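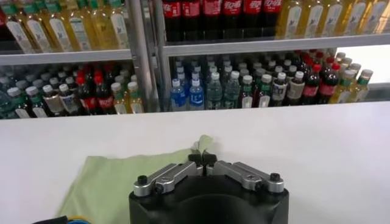 Pale green cloth, white tabletop

Home Books Politics Events Back Issues Subscribe

What Mundach Gets Right About Quitting

2018-06-21

Quick one this week because the ordinance hearing ran long and I typed most of this on the bus home.

If you haven't read Mundach yet, go get it. Petronella Gumede's second novel, out in paperback now, Valtonen Books on Canal Street has a stack by the register. I went in thinking I'd skim it for the reading group and then I missed my stop.

The setup. Mundach is a company town on a river, no country given, no year given. Women can work there. Women are encouraged to work there, in fact, the company puts up posters about it. What they can't do is leave a job without a countersignature from what the book calls a household witness. Husband, father, brother, in one awful case a son who is still in high school. No signature, no release paper. No release paper, nobody else will hire you, and the bus out of town won't sell you a ticket.

That's the whole machine. No uniforms, no guns in the first half at all. A form with a blank line at the bottom.

Gumede spends a long time on the form. Pages of it. Who keeps the blanks, which drawer, what color ink. One member of our group hated this part and said so at length (you know who you are). I loved it. I worked in a county benefits office for years and I can tell you that is how it feels. You get the stapled packet back with one box circled in pencil and you drive home and start over.

Ilse, the main character, runs a pressing machine and has a daughter she sends to her sister's on weekends. She isn't brave, particularly. She's tired. She wants to quit because her hands hurt. I kept waiting for her to join the women meeting in the boathouse and give the big speech and she doesn't, she goes once, sits near the door, worries about the time. Her big act in the book is signing somebody else's form in handwriting that isn't hers. It takes a paragraph and then she goes and buys onions.

I've seen a couple of reviews call that a letdown. Disagree. Most of the people I know who got something changed in this town did it on paper, on a weeknight, badly lit room, and went home and made dinner.

OK so. Malton.

The reason I'm putting a novel at the top of a politics newsletter is what's in front of the city council right now. For anybody who has been away: the draft scheduling ordinance would make employers over a certain size post shifts 15 days ahead, and pay something when they cancel on you the same morning. It would also stop them from counting a prenatal appointment as an unexcused absence. That last piece is what most of the shouting is about.

A lot of the testimony came from women on the phones at Riltel. More than 30 people signed up to speak and the council got through 11 of them before the chair called time. Eleven! The rest were told they could submit in writing. I'd bet plenty won't, they'd already gotten a sitter and traded a shift to be there.

Jade Thibodeau got one of the slots. She took calls at Riltel until last December and she talked about the points system. You start the year with none, you get them for lateness, for leaving early, for a doctor's visit without the right note in the right format. She said she wasn't fired. Her supervisor showed her the total and slid a resignation letter across the desk, already typed up, and asked if she wanted to borrow a pen.

"It had my middle name spelled wrong," she said. "I fixed it before I signed it. I don't know why I did that."

I wrote that down word for word. Then I went home and reread the chapter with the release papers.

I don't want to push the comparison to hard. Malton isn't Mundach. Nobody's brother has to sign for you. People at the hearing did show up with signs about dystopia and a council member rolled his eyes at them, and I get why a person would be sick of it, every fight now comes with a novel attached. But what Gumede is good on is the small stuff, and the small stuff is exactly what the ordinance is about. Who holds the form. How many days' notice. Whether a note counts. Somebody decided all of that, and it can be decided differently on a Tuesday by five people with a gavel.

Riltel's person said the rules are applied equally to all staff. Fine. Equally to the staff who are pregnant and the staff who aren't.

Things I didn't like in the book, to be fair about it. The ending jumps ahead and I wasn't ready. The foreman is a cartoon. And there's a dream chapter – skip it, you won't miss anything. Also the paperback print is tiny, bring your glasses.

Best page is 43. The mother-in-law at the kitchen table, practicing her dead husband's signature on the back of a seed catalog, over and over, and saying it's just to keep her hand in. I read it out loud at group and it got very quiet and then somebody's phone went off.

What to do, if you're a doing type:

Written comments on the ordinance are open until the clerk's office closes next Friday. Email or paper. They don't need to be long, a few sentences about your own schedule is worth more than a form letter. Put the word "scheduling" in the subject line or it lands in the general pile.

If you were signed up and didn't get called, you can still ask to be put first on the list for the next hearing. You have to ask. They won't offer.

Reading group meets again at Valtonen, back room, usual time. We're finishing the last third of Mundach and then voting on the next one, please no more trilogies. Come even if you haven't finsihed. Jade says she'll be there, she's halfway through and already mad at the foreman.

Thanks to the reader who mailed in the 1970s pamphlet on secretaries' unions, I'm hanging on to it for a longer piece. More on the council vote as soon as there's a date.

Recent items

Who Gets Called On: Notes From the First Hearing
Why Our Library Hold List Is All Dystopias
The Typing Pool Novels, Ranked by Someone Who Typed
School Board: The Dress Code Comes Back Again
Reader Letters: Mothers, Bosses and Bad Endings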